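Learning English at 52: a talk with Tülin Yüksel
07/11/2023

Tülin Yüksel ran the kitchen at Bamell for 16 years before she took her first English class. She signed up in September, after her daughter moved abroad and married.

"My son-in-law is polite, but we had nothing to say to each other," she says. "I wanted to ask him normal questions. How is work, did you eat."

Her teacher at the Girkeo evening school, Liliana Grasso, gives very little grammar homework. Students read short news items at home and retell them in class. Grasso prefers papers printed for learners.

"A regular paper is too hard in the first year," Grasso says. "People look up every word and then they quit. I tell them to read the whole page once and leave the dictionary shut."
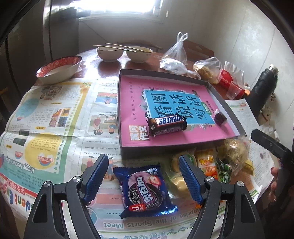

Yüksel reads after dinner, usually the same article 2 nights in a row. She keeps new words in a notebook and has 349 of them so far. Spelling still bothers her – "through" and "though" most of all.

Speaking was harder to start. "I was ashamed of my accent," she says. "Liliana told me she has one too, and she teaches."

The spring course is already full. Yüksel has a place in it, and she plans to call her son-in-law before then, without her daughter on the line.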